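Wallet and seed phrase tips for home, cont'd

Got coins? Do the boring stuff first. Seed phrase on paper, in pencil, two copies. Not in the phone. Not in email. One copy in the house, one at a relatives.

Write slow. Check each word agianst the screen, then wipe the wallet and restore it once before sending real money -- small amount, 3 dollars is fine.

Cover the paper in clear tape, both sides. Ink runs, pencil doesn't.
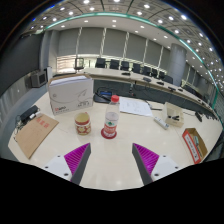
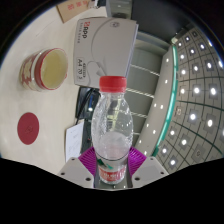
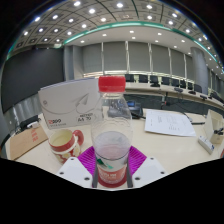
Bottle with the red cap

Household Tips, No. 14 -- p. 203

Hardware wallet: keep it in a drawer with the cable rubber-banded to it. PIN goes somewhere else. Update the firmware every January, same day you do the smoke alarm batteries.

Using an exchange like Gasatix? Own password, app codes and no texts. Print the withdrawal list for taxes. I punch mine and stick them in a binder, 80 sheets max or the rings pop.

Old phone with a wallet on it -- move coins out, THEN reset.

Njål Blomqvist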